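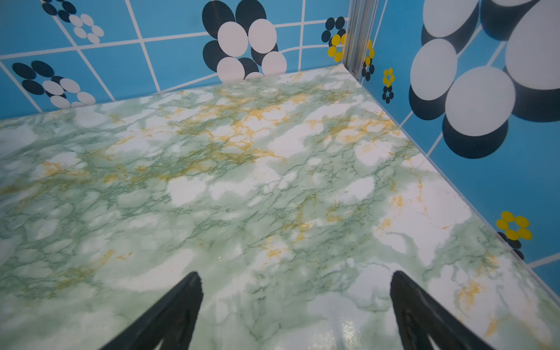 Clutorex review: a review inbox I look forward to opening

I run a two-chair hair salon in Ballarat, and for most of the past four years my system for handling customer reviews was a browser with too many tabs in it. Google in one, Facebook in another, the booking site in a third, and a notes file full of half-written replies. If a bad one came in on a Saturday I'd see it by Tuesday, if I was lucky.

I've been using Clutorex since July and I'm a bit smitten, so this is going to be a long one!

What it does

Clutorex pulls your reviews from wherever people leave them and puts them in one list, newest at the top. You reply from that list and the reply goes back to the right site. There's a tagging system, a saved replies drawer, a weekly email, and a thing called Nudge that sends customers a text asking how their visit went. You can connect up to 10 locations on the standard plan (I have the one, so I can't tell you how it behaves with more).

Setting up

I did mine on a Sunday night with the telly on. Google connected first go. Facebook wanted me to log in again, then again, then asked me which page I meant when I've only got the one. After that it went off and fetched my history, all 435 reviews, and I sat there reading them like old postcards. There was a lovely one from my first winter that I'd never answered. I answered it. She wrote back!

One gripe here: our booking site isn't on the list of direct connections, so I have to forward its review emails to a special address. It works, but star ratings come through as plain text and don't count toward your average inside Clutorex.

Replying

The reply box is the best part by a mile. It's big, it has a proper spell check that knows the word "colour" has a u in it, and it keeps your draft if you wander off to do a foils appointment halfway through a sentence. You can see everything that customer has written before, down the right-hand side, which has already saved me from apologising to a regular as if we'd never met.

There's also a Hold button. You write your reply, press Hold, and it sits there for as long as you've chosen before it goes out.
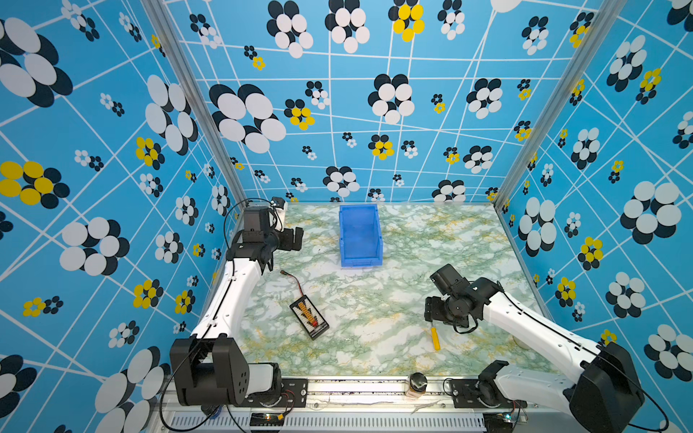

I've got mine set to two hours and I can tell you that the version of me who writes at 9 pm and the version who reads it over at 11 are very different women. Someone gave us two stars over parking in August, and my first go at an answer had the word "frankly" in it twice. What went out in the end was short and friendly and told her where the free spots are behind the bakery.

Saved replies are handy as long as you treat them as a starting point. I've got a few for common things like running late, patch tests and gift vouchers, and I always change the first line. People can smell a template.

Nudge

I was nervous about this one, as I hate being pestered for ratings after buying a packet of screws. You can set it to send once per customer and never again, and the wording is yours to write. It goes to everybody on the list, happy or not, and I'm glad there's no option to send it only to the ones you reckon will be nice. I've sent 175 so far. A fair few people replied to me directly and said nothing publicly, and those messages have been more use than the stars. We moved the basin chair after the second person mentioned a sore neck.

What I'd change

The phone app is slow to open and the notification sound is a sort of duck. The weekly email arrives at 5 am. Reports come out as a PDF only, so if you like a spreadsheet you'll be retyping. And the search can't look inside your own replies, only the customer's words, which drives me up the wall.

I tried Stedgate before this and found it far too much software for a shop my size, with charts on every page. It might suit a chain.

Would I pay for another year? I already have.

Comments

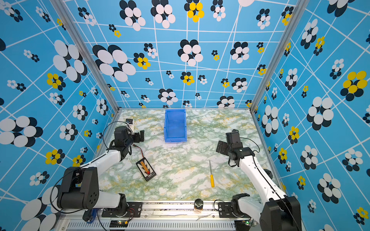 Philomena Daly: Great write-up, thank you. Does the Hold timer still run if you edit the reply while it's waiting? We're on Kostgate at the moment and any edit sends it straight away, and I've been burnt by that more than once.

Reply from the author: It starts again from the top whenever you save a change, so you get your full two hours. You can also cancel it altogether from the same menu. Sorry you've been stung, that sounds awful!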